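Speaker notes: Javiera Pereyra, "Reverberation in small meeting rooms"
Running time 30 minutes, questions after

Slide 1. Title. Give name, mention Skukeo paid for the measurements. Straight on.

Slide 2. Definition. Reverberation time is the time a sound takes to fall by 60 dB once the source stops. Say it slowly. Half the room will know it, the other half will have heard "echo" used for the same thing. An echo is a separate, later arrival.

Slide 3. Why hard surfaces matter. Glass, metal and painted wall reflect most of what reaches them at speech frequencies. Parallel surfaces add flutter. Clap once if the venue allows it. 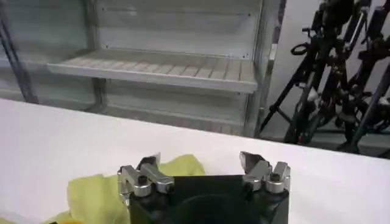

Slide 4. Sabine's formula. Volume over total absorption, times 0.161 in metric units. State the limits: it assumes a diffuse field, and small rooms do not have one below a few hundred hertz.

Slide 5. The Troncoso survey. 41 rooms, all measured unoccupied. Point to the 600 Hz line on the chart. Do not read out the table.

Slide 6. Soft materials. Thin cloth laid flat on a hard surface absorbs very little. The same cloth hung in folds, with an air gap behind it, does far more in the upper bands. Thickness and spacing set the lower limit.

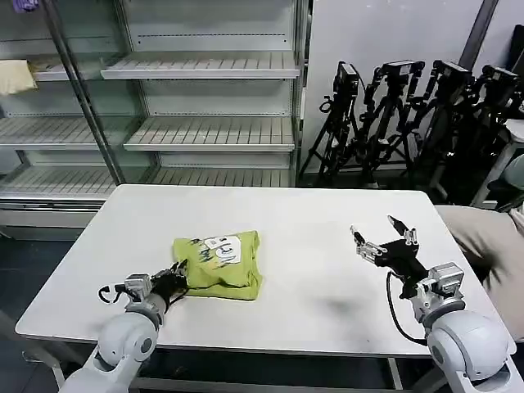 Slide 7. Placement. Ceiling first, then one wall of each facing pair. Fovlow panels were used in the second round; the product is not the point, so keep this short.

Slide 8. Open questions. Occupied rooms, and video calls with a single table microphone. Skulano data due in July.

If short of time, drop slide 7.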